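Ostance Cell Check review: a simulator add-on that reads your layout against the rules
Reviewed by Halyna Antoniuk
21 May 2021

Ostance Cell Check is an add-on for robot simulation software. You load a cell layout, tell it what the arm does and who works near it, and it gives you a list of items to fix or sign off before anything gets bolted down. The single-seat license costs $407 a year. I used it for most of a month on small benchtop cells, the kind a lab or a short-run shop would build.

Setup took an afternoon. The installer is plain and the manual is short. The program wants real numbers for payload, reach and top speed, and it won't run a check until you enter them. I like that. Too many layout tools let you leave the defaults in place, and then the report is about somebody else's robot.

Checks come in 9 groups. The ones I used most were reach and clearance, stop distance, mounting, gripper hazards, and access for the operator. Each item has a short rule in everyday words, a pass or fail, and a box for notes. The rule text is Ostance's own summary. It does not replace the standard your site has to follow, and you still need a copy of that on the shelf.

My main test was a tabletop pick cell with one six-joint arm and two sensor stands.

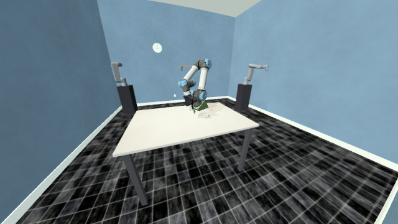
The test cell in simulation, with the arm on its green base and a stand on either side of the table.

The first run came back with two fails and a page of warnings. One fail was clearance. I had drawn the keep-out zone around the arm's working path only, and the program checks the full range of each joint unless you enter a hard limit. A software limit doesn't count unless you mark it as safety rated. That is the right call, and it's the mistake I see most often in student layouts.

The other fail was for the stands. I had left their anchoring field blank. Cell Check treats any unanchored item inside reach as something that can be knocked over, and it asks for a fixing method or a bigger gap. I added floor anchors to both and that item cleared.

The warnings were less useful. Several repeated the same point about pinch hazards at the fingers, once for every tool position I had saved. There is no way to group them. Renji Mizuno, who shares my bench, ran a bigger conveyor layout and got so many copies of one warning that he exported the list to a spreadsheet to sort it.

I also ran a batch of 1,000 random start positions to look for contact with the table. It finished over lunch and saved every bad position with a link back to the model. Brenis and Skorden both sell tools that do this part faster. Neither one ties the result to a written rule, so you do the paperwork by hand.

The report export is good. It lists the version of the layout, the person who signed each item and any note they left. If you change the model after signing, the affected items reopen. The PDF layout is ugly and the font is too small.

Kikuchi controllers are supported, but stop times have to be typed in. Measure them on the real arm, with the real tool and load, before you trust the stop distance page.

Good: clear rules, strict about missing data, sign-offs that reopen after a change.
Bad: repeated warnings, no grouping, poor PDF.

Rating: 4 out of 5. I'm renewing the license.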